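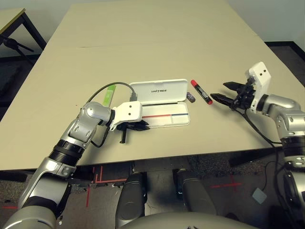 July 2018

Pencils today. I had been putting it off because it is a dull job and because I knew I would have opinions about every pen I picked up, and I did.

Started a little after breakfast with the big jar from the kitchen and the two mugs from the desk. Everything went out on newspaper on the floor. I tried each pen on the back of an envelope, three loops and a straight line, and if it skipped twice it went in the trash. The blue ballpoints from the bank did badly. The cheap ones that came in a pack from Mamo did fine, even the one with the chewed end, so I kept all of those. The felt tips were mostly dead. I gave two of them a second chance with the caps on and stood them tip down in a glass until lunch, and one came back enough to be used for labels.

The white pencil case is the one I want to use from now on. It has a stripe across the tray, red on one side and blue on the other, and I have decided that red is for pens and blue is for pencils. I don't suppose I will keep to it. The lid says UNITREE in black letters. The old cloth case has a broken zipper and I have sewn that zipper once already, in March, and I am not doing it again.

What is going into the white case, for the record:

the red and black marker
the green one
the dark eraser
two soft pencils
one ballpoint, blue
the short ruler, if it fits

The ruler does not fit. I tried it corner to corner. It will have to live in the drawer with the scissors, where I will forget it.

The eraser is an odd color, a gray that is nearly purple, and I like it better than the white ones. The white ones go hard and then they smear. I had one from Virnen that I kept for years and it took the surface off the paper every time. That one is gone as of this morning.

Lunch was bread and the end of the soup. After lunch I did the paper clips, which I had not planned to do. The box says 2,000 on the side. It was still nearly full and the lid had come off in the drawer, so they were in everything, in the envelopes and in the stamp tin and down behind the runner. I counted them as I put them back, mostly to keep myself at it, and got to 1,986. So either fourteen are in use or I miscounted, and I am willing to believe either one. It took a good part of the afternoon and my back was sore from sitting on the floor.

Then the table. I am trying to make it a rule that nothing stays on it overnight. It is two tops pushed together and the crack between them collects things, eraser crumbs and pencil shavings and once a needle. I ran the edge of a card along it from one end to the other and then went over it with a cloth. The spray from Wovix leaves streaks, so I used plain water with a drop of dish soap and dried it with a towel.
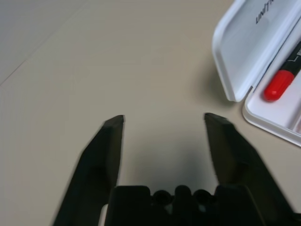 The table, with the seam up in the corner.

I like the beige. When I first had it I thought it was drab and wanted to cover it with something, and I even measured for a cloth. Now I find it easy on the eyes in the evening and I don't want a cloth.

Went out at four to get graphite refills and an index card box. Yüksel was open but had only the thick refills, which are no use to me. Bought the card box, 15 with tax, more than I wanted to pay. It is gray and has a metal label holder on the front. The woman at the register asked if I wanted a bag and I said no and then had to carry it home under my arm in the rain with my jacket over it. The box was all right. My left sleeve was soaked.

The letters are still not sorted. They are in the shoebox by the door and there are more of them than I thought. I opened the lid and read the top one, and then I read three more, and then it was past six and I closed it again. I will need a whole day for those and should not start them after a meal.

Supper was eggs. I wrote two labels with the felt tip that recovered, one for the drawer and one for the card box, and the second one came out faint. I went over it in ballpoint and it looks untidy but it can be read.

To do tomorrow: take the dead pens out with the trash, call about the window, look for the thin refills at the other shop. Find the pencil sharpener. I had it in my hand this morning.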